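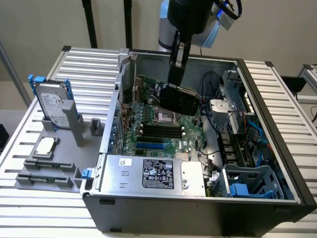

## The Joy of an Old Office Tower

There are few better ways to spend a slow Saturday than on your knees, or better yet at a bench, with the side panel off a desktop PC. Lay the tower flat and the whole machine opens up like a drawer of good tools!

I caught the bug from Emiko Sugiyama, who runs the repair nights at Follalcombe and has refurbished 126 machines there. She loves office desktops above everything else. They were built for people who had to service them in a hurry, and it shows. Blue plastic marks plenty of the parts you're meant to grab: the tabs on a drive caddy, the rails on the carrier around a 3.5-inch Seagate. Squeeze, slide, and the drive is in your hand (no hunting under the couch for a runaway screw).

The cooler is where most beginners hold their breath. With it off, the CPU socket sits there in its metal frame, just above the memory slots, and it deserves respect. Clean off the old paste, seat the processor without pushing, and lower the heatsink straight down. Emiko tightens each screw a little at a time, working corner to corner, and she won't talk to anyone until she's done.

Memory is the fun part. On a board with black and blue slots, check the manual for which pair to fill first, open the white latches, and press until they snap home. I still grin at that sound.

Her last batch of the season, nine towers, goes out in December to the Fiswood reading room. One of them is mine, start to finish, and I've already asked for another two.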